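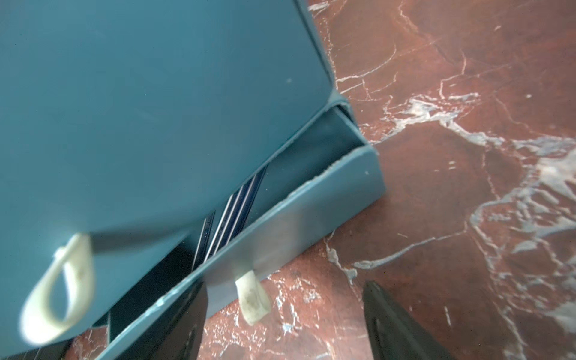

Replacing the pull tabs on a plastic drawer unit

Last updated: 2020-09-04
Reading time: 4 minutes

Fabric pull tabs on plastic drawers have two problems. They pick up dirt from hands, and they put the whole load on one point of the drawer front. Our teal unit has done a long stint in the hall and both problems have arrived. The cream loops are grubby, one more so than the other, and the lip of the lower drawer has gone rough where it catches.

I tried washing first. Warm water, washing-up liquid, an old toothbrush, tabs left in place with a towel packed behind them. The grey marks faded. The brown ones did not. Anneli Juntunen suggested a paste of bicarbonate of soda, which lightened them slightly and left a white crust that took longer to remove than the stain had.

Replacement is simple enough. I bought cotton tape from Brudley, cut a 134 mm length for each drawer, folded it and stitched across the fold twice. The old tab comes out through the slot if you push from inside the drawer with a blunt knife. Thread the new one through from the front and sew a stop on the back. Allow about 90 mm of tape outside the slot if you want room for two fingers; any more and it gets trapped by the drawer below.

The worn lip I rubbed down with fine wet-and-dry paper, used wet, along the edge only. It takes the snag off. It does not restore the shine, and I would keep the paper well away from the front panel.

Weight is the other matter. The lower drawer holds the long things that fit nowhere else, and it was being dragged open by the tab with one hand. It now gets opened with a second hand under the rim. Kalevi Laitinen fits runners to his, but he has a wooden unit and something to screw into.

The marble underneath wanted a mop as well. That was done with the drawers out and the unit tipped back against the wall.

Print this page
E-mail this page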